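Residence Life Notes > Housekeeping > Shared Rooms

Clearing the Work Table: Revised Practice for the Second-Floor Common Room

Posted November 15, 2025

Residents of Vallcombe will recall that the condition of the large table in the second-floor common room was raised with me on several occasions in July. I have kept this blog for the benefit of residents and former residents for some years, and I do not ordinarily devote a full entry to one piece of furniture. The volume of correspondence has persuaded me to make an exception.

The building opened in 1977, and the common room has had a large table in it for as long as anyone can document. The present one is the third. It is used for letter writing, mending, jigsaw puzzles, the sorting of mail for the upper floors and, on occasion, for meals that should have been eaten downstairs. Over time it had also become a place of storage. When Beatrice Odera and I went through what had gathered on it, we found expired coupons, a bag of buttons, two phone chargers, a set of measuring spoons, an unfinished hem and a considerable quantity of paper belonging to former residents. A cash envelope containing $16 was returned to its owner the same evening.

The following practice is now in effect.

The table is to be cleared completely at 10 each evening. Items left out after that hour will be placed in the gray bin under the window and held there until the end of the month. Residents with a puzzle in progress may move it to the board kept behind the door. The board fits on top of the low bookcase, and Wing-sze Lu has marked the wall to show where it should sit so that the light switch can still be reached.

The surface is to be wiped with a damp cloth and then with a dry one. Spray cleaners are not to be used. The cleaner supplied by Merkham left a haze that showed in the evening light, and it took me two applications of plain dish soap in warm water to remove it. I have since returned the remaining bottles to the storeroom. Anyone who needs them for the tile in the laundry may sign them out.

Cloths are kept in the top drawer of the side cabinet. The blue ones are for the table and the white ones are for the windows. Used cloths go in the mesh bag on the hook and are washed with the kitchen towels. They should be hung up before they go in the bag, as a wet cloth left overnight will sour the others.

Glue, nail polish and candle wax have each caused difficulty. Residents doing craft work are asked to put down newspaper or the oilcloth, which is rolled up beside the radiator. Wax should be allowed to harden and then lifted with the edge of an old card. It should not be scraped with a knife. I mention this with a particular mark near the window end in mind – the person concerned has already apologized, and the matter is closed.

Crumbs and dust are the remaining concern. A pale surface shows small specks that a darker one would conceal, and they are most apparent when the lamp is low. I have found it useful to bend down and look across the top before putting the cloth away. The chairs should be pulled out first, and the crumbs brushed into the hand instead of onto the rug.

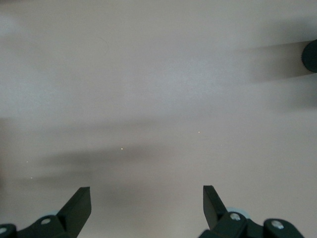

Siu-fong Tsang wrote to ask whether the lamp might remain on the table overnight, given that the cord is awkward to feed back through the cabinet. I have considered the request and agreed to it. The lamp may stay at the wall end, provided it is lifted when the table is wiped.

A replacement for the oilcloth has been requested from Pallov and will be cut to length when it arrives. Until then, please do not fold the present one, which has begun to crack along the old creases. Questions may be left in my mailbox, number 417.

Comments (3)

Barnabás Mészáros
I support the evening clearing, but could the gray bin be held for longer than a month over the summer? Some of us are away for weeks at a time.

Ching-wen Wan
The bag of buttons is mine. I had looked everywhere for it. Please leave it in the bin and I will collect it after supper.

Beatrice Odera
Ching-wen, it is in the side cabinet, second drawer, behind the string.

Contact the Residence Office | © 2025 Vallcombe Residence Notes | Back to top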